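Incidencia 1625: el tablero de la mesa hace bailar las piezas
Estado: pendiente de confirmar
Abierta por: Phong Đồng
Producto: tablero Nosden con dibujo de mármol gris

Mensaje 1
Buenos días. Disculpen si mi español no es perfecto, intento explicar todo con orden. Recibí el tablero Nosden el 07/01/2020 y lo monté el mismo día siguiendo la hoja. El dibujo de mármol es bonito, no tengo queja de eso. El problema es que las cosas pequeñas no quedan quietas. Si apoyo la mano en el borde de delante, se oye un golpe seco y un dado cambia de sitio. He apretado los tornillos de los perfiles de aluminio dos veces.

Mensaje 2, respuesta de soporte Andness
Gracias por el detalle. ¿Puede comprobar si el suelo está a nivel y si el tablero toca todos los apoyos? Pase una hoja de papel por debajo, apoyo por apoyo, e indique dónde entra sin resistencia.

Mensaje 3
He hecho la prueba del papel. Son 9 apoyos y el papel entra libre en el número 7, que está al fondo, lado derecho. En los otros no entra. El suelo lo he medido con el nivel y está bien. También he quitado la lámina de fieltro que venía de Mogensen, por si era demasiado gruesa, pero el golpe sigue igual.

Mensaje 4, respuesta de soporte Andness
Entonces el apoyo 7 está bajo. Afloje la contratuerca, suba el apoyo hasta que el papel quede retenido y vuelva a apretar. Después deje encima algunos objetos de peso distinto y repita la prueba de la mano.

Mensaje 5
Hecho. La contratuerca estaba muy dura y tuve que ir a buscar una llave mejor. Para la prueba he elegido la bandeja amarilla vacía, el destornillador, una llave plateada, el despertador cuadrado y el dado blanco.
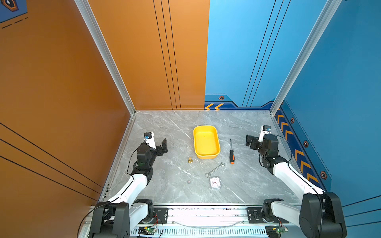
Apoyé la mano 15 veces en el borde de delante. Ya no se oye el golpe. El dado se movió solamente una vez, y creo que fue porque apoyé demasiado fuerte. Me queda una pregunta: ¿puedo poner otra vez el fieltro de Mogensen, o es mejor dejar los apoyos sin nada?

Mensaje 6, respuesta de soporte Andness
Puede ponerlo, pero en todos los apoyos, y repita después la prueba del papel. Le enviamos una contratuerca nueva desde el almacén de Kiltolham. Dejamos la incidencia abierta hasta que nos confirme que la ha recibido.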